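Service > Druck und Etikettierung > Tickets > 2838

Ticket 2838
Status: geschlossen
Standort: Versandhalle Grakitz
Gerät: Etikettendrucker Golob, Thermotransfer, Packplatz am Tor
Software: Stostel Versandmodul

Fehlerbild laut Meldung
Barcodes auf den Versandetiketten werden vom Handscanner nur nach mehreren Versuchen oder gar nicht gelesen. Klartext gut lesbar. Auf einem Teil der Etiketten eine durchgehende helle Linie in Laufrichtung, etwa im linken Drittel. Zusätzlich wandert das Druckbild nach längeren Aufträgen nach unten, bis die letzte Zeile auf dem Folgeetikett steht. Am Nachbarplatz mit gleichem Gerätetyp kein Fehler.

Prüfung 1: Scanner
Handscanner der beiden Packplätze getauscht. Fehler bleibt bei den Etiketten, Scanner also nicht ursächlich.

Prüfung 2: Druckvorlage
Vorlage aus dem Versandmodul als Datei exportiert und am Nachbarplatz gedruckt. Ergebnis einwandfrei. Modulbreite und Ruhezonen stimmen mit der freigegebenen Vorlage überein. Vorlage nicht verändert.

Prüfung 3: Druckkopf
Gerät ausgeschaltet, nach Abkühlung geöffnet. Belag auf der Heizleiste sichtbar, Kleberreste an der Abrisskante. Heizleiste mit Reinigungsstift von der Mitte nach außen gereinigt, trocknen lassen, Selbsttest gedruckt. Die helle Linie ist schmaler, aber noch vorhanden. Zweite Reinigung ohne weitere Verbesserung. Im Testraster fallen Punkte an immer derselben Stelle aus. Druckkopf als defekt bewertet.

Prüfung 4: Vorschub
Walze von Hand gedreht, läuft ungleichmäßig. Eine Stelle der Walze ist glatt, dort rutscht das Material. Lückensensor neu kalibriert, danach Probelauf mit 200 Etiketten. Versatz am Ende des Laufs noch 5 mm. Kalibrierung allein reicht nicht.

Prüfung 5: Einstellungen
Druckdunkle stand auf Maximum. Der Bediener am Platz hatte den Wert schrittweise erhöht, um die Lesbarkeit zu verbessern. Das erklärt die verbreiterten Striche und vermutlich einen Teil des Verschleißes. Wert auf die Vorgabe zurückgesetzt.

Maßnahmen
- Druckkopf und Walze bei Wusard bestellt, Lieferung im Mai
- bis dahin Umleitung der Aufträge auf den Nachbarplatz, Warteschlange im Versandmodul umgestellt
- Ersatzteile eingebaut, Sensor kalibriert, Kopfwiderstand im Gerätemenü neu eingetragen
- Änderung der Druckdunkle nur noch mit Servicekennung möglich

Abschlusstest
Dauerlauf über 60 Minuten mit gemischten Formaten. Kein Versatz, keine Linie. Stichproben aus Anfang, Mitte und Ende beim ersten Versuch gelesen. Umleitung um 14:20 Uhr aufgehoben.
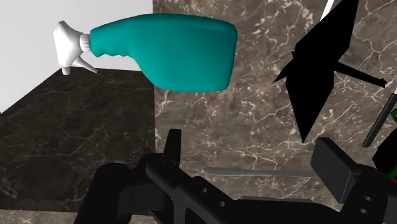
Erfasst von: Anlagentechnik Grakitz, Frühschicht

Nachtrag: Gehäuse und Ablagefläche am Packplatz nur mit befeuchtetem Tuch abwischen. Sprühreiniger nicht in das geöffnete Gerät oder auf die Walze sprühen. Reinigungsstifte liegen im Schrank am Leitstand, Nachbestellung über Wusard. Reinigung der Heizleiste ab jetzt bei jedem Wechsel des Farbbands.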